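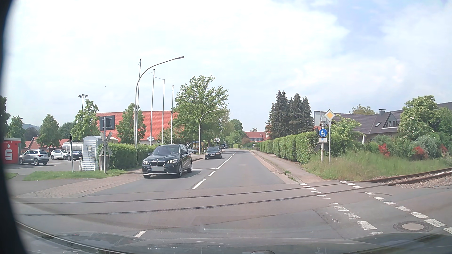
I started caring about level crossings when I moved to Skilley, and I've been a bit of a pest about them ever since. What I want to get at in this section is how drivers know where to wait – and paint does more of that work than I expected. At the Trurnik crossing (Figure 3) the single track sits flush in the asphalt, so there's very little bump to warn you, and the thin white stop line is easy to miss next to the big broken blocks running diagonally over the rails. One row of those is a good deal more worn than the other, too! I logged 2,508 cars over the whole of June, and 111 of them stopped past the line. At Clisov, with fresh paint, I got 70. I'm not ready to blame the paint for all of it, but I'd sure like to see it redone.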